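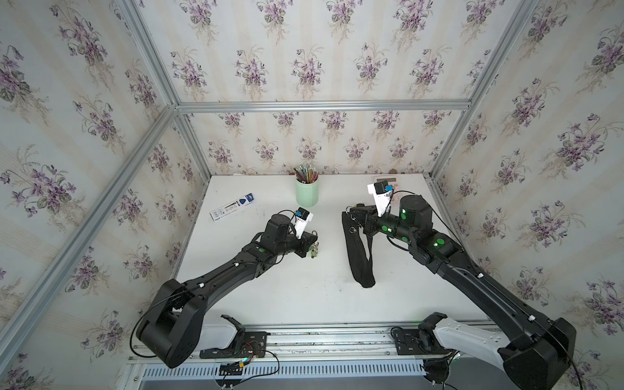
Home & Hobby > Small Fixes

How to Put a Charm on a Strap (and Get It to Stay There)

I have a drawer full of keychain charms that have fallen off things. Bags, keys, a camera strap from 1972 that used to be my uncle's. So when the little greenish-yellow guy came up for a new home on a black fabric strap, I figured I'd write down how I do it now, after losing more of them than I want to admit.

You need a charm with a metal ring, a strap with a ring or clasp near the top, and a plain light-colored surface to work on. I like a white tabletop. Tiny rings disappear on wood grain, and don't even get me started on carpet!

Start with the charm. Lay it down flat and turn it until the ring is toward you. If it's a split ring (the coiled kind, like on your house keys), run a fingernail along the edge to find where the coil ends. If it's a jump ring, look for the little gap.

Now the strap. Hold it up near the hardware and let the rest hang in a loop, with the bottom end touching the table. Any twist shows up right away when it's hanging, and you can shake it out before you clip anything on. I used to skip this and ended up with a charm that faced backward forever.

For a split ring, open the end with a thumbnail or the tip of a butter knife, hook it over the strap's ring, and feed it around until it drops free. My friend Ruairi Menzies swears by a staple remover, and okay, it does work, but go easy on thin rings.

For a jump ring you want 2 pairs of small pliers. Grab one side with each and twist, one hand toward you and one away. Don't pull the sides apart, or the ring goes egg-shaped and never closes right again. Slip it on, then twist it back until the ends meet.

If the strap has a clasp that opens, you can clip the charm straight into it. Quick, but I only do that for stuff I change a lot.

Give it a good tug before you trust it. Then check it again after a week or so of carrying it around, especially on a bag that gets tossed in the car. Mine get a look whenever I clean out my purse (so, August, probably).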